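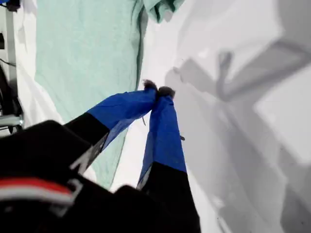 3.2 Garment preparation and the state of the cloth before folding

Home Articles Issues Authors Contact
Reading time: 4 min

The folding sequence used in the Royer series begins with the cloth laid out on a pale table. Only soft, pale items were used in this part of the work, as their shadows are faint and the outline must be judged from small differences in shade. Each item was shaken once, laid down and smoothed by hand from the middle outwards. Creases longer than 4 cm were pressed flat – shorter ones were left.

Items were washed at Kanard under the procedure given by Millet and stored unfolded for 20 hours before use. The full set contained 100 items, and the notes kept by Sandrine Leclerc give fibre content and weight for each.

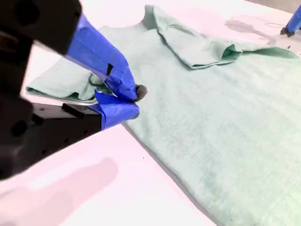

Sleeves are the main source of error in shirt folding. A sleeve which is turned in at the wrong point pulls the body of the shirt out of square, and the fault is carried through every later fold. We therefore take the join between sleeve and body as the reference point for the first fold. In the light green long-sleeved shirt the hold is taken at this join, on the near edge of the garment, while the body lies spread out to the right. The lower edge then gives a clear line against the table, from which the angle of the shirt can be read.

Hems were treated separately. A hem is stiffer than the cloth next to it and tends to curl when the edge is raised, so that a narrow strip of the fabric turns up on its own. In the Flerklow scoring scheme this counts as a minor fault if the strip lies flat again after the fold, and as a major fault if it is trapped inside. Scores were entered by Odette Millet without sight of the earlier sheets.
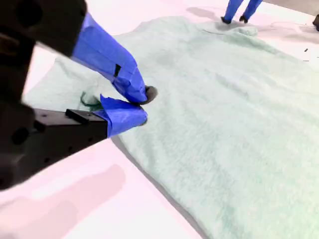 Figure 4. Soft green fabric held at its edge, with part of the cloth lifted and bunched and a darker hemmed edge curling upward.

Across the series 2391 folds were scored. Faults at the hem were more common in fuzzy fabrics than in smooth ones, and the difference remained when weight was taken into account. The Stundavow items, all of smooth cotton, are reported in Section 3.3.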